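Staying in Judwood without a car, or give up and rent one?

Posted in Travel Help, Coast and Lakes
5 June 2022

Leire Cifuentes

Hello everyone, and sorry in advance for the length of this. My mother and I are planning a week on the lake, and we keep going back and forth on whether to stay in Judwood or in Kimstead. Judwood looks like the prettier town of the two, with the old ferry landing and the bakery street everybody posts about, and Kimstead is where the long sandy beach is. We'd love to be able to walk out in the evening for supper without planning it like a military exercise, and we'd also love to swim most days, and I can't tell from the maps whether those two wishes go together.

The other thing is that neither of us wants to drive. My mother gave it up a while back and I get nervous on mountain roads (there was a trip in February some years ago that I won't go into). I know there is a bus between the two towns and also a boat, but the timetable I found is for winter and it shows only a handful of runs a day. Does it get better in summer?

We've been looking at small apartments with a kitchen, as we both like a proper breakfast at home and Mom is particular about her coffee. The listing we like best is up the hill behind the Judwood church. It has a balcony and it's 200 dollars cheaper for the week than the one by the water.
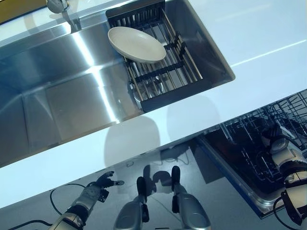 The cheaper one does say "some stairs" in the description, and I've written to ask how many but haven't heard back yet. Mom is fine on her feet, only slow, and she'd rather take a slope than steps any day. If anyone knows that hill I would be so grateful to hear what it's like coming home with groceries.

Last bit, I promise. We'd like one day out somewhere else, a garden or a little island or a nice long boat ride with lunch at the end of it. Nothing strenuous! Is Tandow worth it, or is it mostly gift shops? Thank you so much for reading all this.

Wumpini Lamptey

Hi Leire, what a lovely trip to be planning. I've stayed in both towns, Judwood twice and Kimstead once with my sister and her kids, so let me try to go through it all.

For the two of you I'd pick Judwood and go over to the beach when you feel like it. The summer bus is a different animal from the winter one. It starts early, keeps going until after supper time, and stops right at the top of the beach path in Kimstead, so you don't have to walk through the whole town with your towels. Buy the day ticket from the driver if you're going there and back, and have small bills with you. The drivers are sweet about most things but they will not break a fifty.

The boat is slower and costs more and I'd still take it at least once, in the late afternoon, when the sun is on the Judwood side. Sit on the left going home. There's a bench at the back out of the wind where your mother would be comfortable.

About that hill behind the church. I know it well, because we had a place up there our second summer! You have two ways up. The short way is steps, and they're steep and uneven, with a handrail on only part of them. The long way is the lane that loops behind the school, all slope and no steps until you get to your own front door, and it has a wall at sitting height halfway along. With groceries I took the lane every time. The little market near the landing will also run a box up to you in the evening if you shop before noon and ask nicely, or at least they did when we were there.

As for breakfast at home, yes, do it. The kitchens in those hill apartments are small but you'll be glad of one, and the bakery has a line out the door by eight, so go early or send whichever of you wakes up first. Get the flat bread with the onions. Get two, you'll eat one on the way back up.
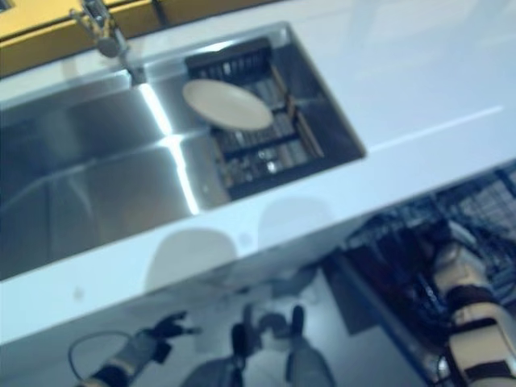

Benedek Vida would skip Judwood altogether. It's overrated, in his view, and you pay for the postcards. Kimstead has plenty of places for supper if you go one street back from the beach, and they're cheaper. We stayed at a guesthouse on the flat part, no hill at all, and walked to the water in flip-flops. The bus in July was packed both times we used it and we stood the whole way. Go to Judwood for an afternoon, have your ice cream, come home. Don't know about Tandow, never went.

Wumpini Lamptey

Benedek has a fair point about the bus being packed, I should have said so. It's the mid-morning ones that fill up. If you get on at the landing, where it starts, you'll have seats, and it's only the people at the church stop who end up standing. So walk down to the landing even though the church stop is closer to you.

And I forgot Tandow! I liked it, but I'd go for the boat ride and the garden and leave the village itself for a quick look. The garden sits above the water with benches everywhere, and you can make a slow circle of it before lunch. Eat at the place up by the garden gate if they have a table, as the ones on the dock were pricey and rushed us a bit. Take something warm for the boat even on a hot day, it gets breezy in the middle of the lake and my sister never let me forget that I told her she wouldn't need a sweater.

One more thing on the apartments. Ask whether the balcony faces the church. The bells are beautiful and they start at 6.

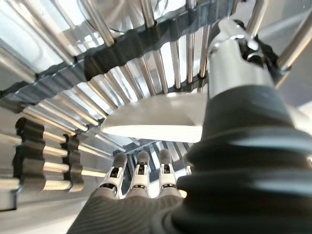
Nerea Goicoechea adds that the Tandow boat doesn't run every day, even in high season, so look at the board at the landing when you arrive and choose your day from that. The tickets can be bought the evening before, and it's worth doing if the forecast is good. Also, the beach at Kimstead has a shallow end on the side nearest the bus path, with a sandy bottom, and the far end is pebbles and drops off fast. My own mother swears by the shallow end. Bring water shoes anyway. Have a wonderful week, both of you, and please come back and tell us which town you chose.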